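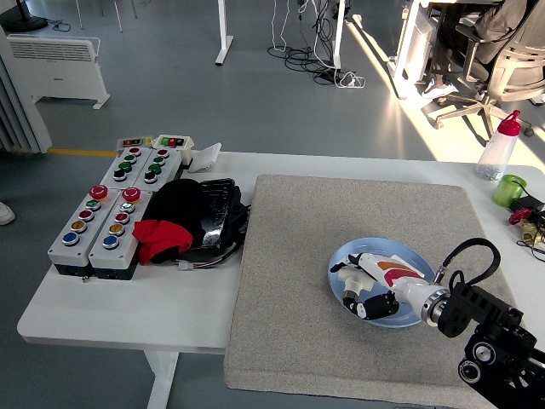
How to read the label on a magnesium supplement

Magnesium is sold as a salt or as a compound with an organic acid. The number on the front of the bottle may refer to the whole compound or to the magnesium in it. The steps below apply to tablets, capsules and powders sold in the United States.

Before you start

Have the bottle and a calculator at hand. If you take more than one product, collect all of them. Multivitamins, antacids and some laxatives also contain magnesium.

Step 1. Find the serving size

Look at the top of the Supplement Facts panel. The serving size may be one tablet, or it may be two, three or 4 capsules. All amounts in the panel are per serving, not per capsule. Write down the serving size first.

Step 2. Find the elemental amount

Find the line that begins with "Magnesium". The form is usually given in parentheses, for example "Magnesium (as magnesium citrate)". The milligram figure on this line is elemental magnesium – the part counted toward your daily intake. Use this figure and ignore the one on the front if the two differ.

Step 3. Convert a compound weight, if needed

Some bulk powders list only the weight of the compound. Multiply that weight by the magnesium fraction:

Magnesium oxide: 60 percent
Magnesium citrate, anhydrous: 16 percent
Magnesium glycinate (bisglycinate), anhydrous: 14 percent
Magnesium chloride hexahydrate: 12 percent

A 500 mg scoop of the hexahydrate chloride therefore supplies 60 mg of magnesium. Products labeled "buffered" are often a blend with oxide, and the fraction cannot be worked out without the ratio.

Step 4. Add up all sources

Total the elemental amounts from every product you take in a day. For adults, the US upper level for magnesium from supplements and medicines is 350 mg. Magnesium from food is not included. Loose stools are the usual first sign of too much.

Step 5. Check for conflicts

Magnesium binds to some antibiotics and to bone drugs such as alendronate. Ask a pharmacist how far apart to take them. People with kidney disease should not take magnesium unless a doctor has approved it.

Notes

Percent Daily Value is based on 420 mg for adults and children aged 4 and over. Older labels used 400 mg.

Page maintained by Marin Golob. Conversion table checked by Erick Mollel in September.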